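From: hindell-shop
To: Hirar builders list
Date: 25 July 2021
Subject: Re: two arms, one laundry heap

> Are you still zip-tying things to the walls, or has
> Hindell bought furniture? And where did you end up
> mounting the wrist cameras?

Still zip ties. The wire basket on the left wall hangs from three of them and has outlived two better ideas. The arms are bolted to the front rail now, with the wiring on the left as pretty as ever. 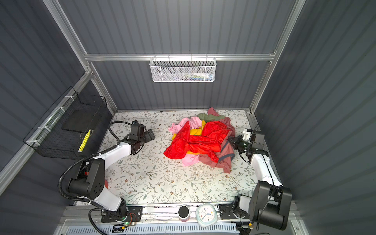
Both arms at the heap, right gripper on the mauve shirt.

I moved the elbow limits in March after the left arm took a dislike to the back rail. Reach is fine now. The cable sleeve still wants its own zip code, and I'd take advice from anyone running the Kirui clamps.

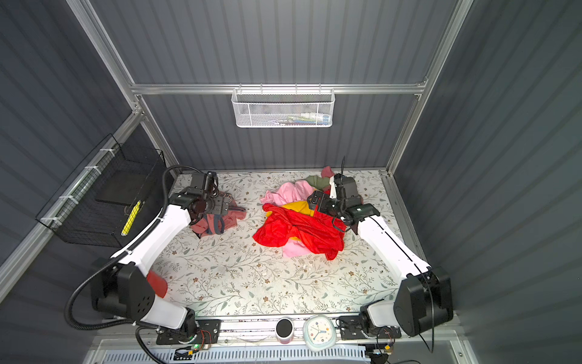
Left gripper over the dusty-pink one, right gripper in the heap.

Wrist cameras sit on top of the grippers, so the fingers eat the bottom of the view. I've quit fighting it. Rumusex masks them out in software for 4 percent of my CPU, a fair price for not drilling again. The floral print gives the segmenter more to think about than I'd like.
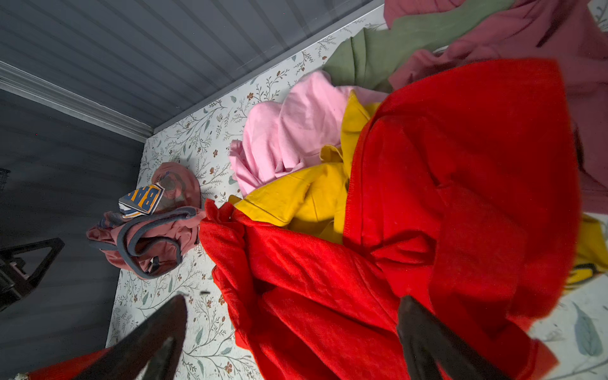

Wrist view, with the red fleece taking up most of the heap.

Config is in the shared folder, file 1424. Don't copy my 3000 ms timeout unless you enjoy waiting.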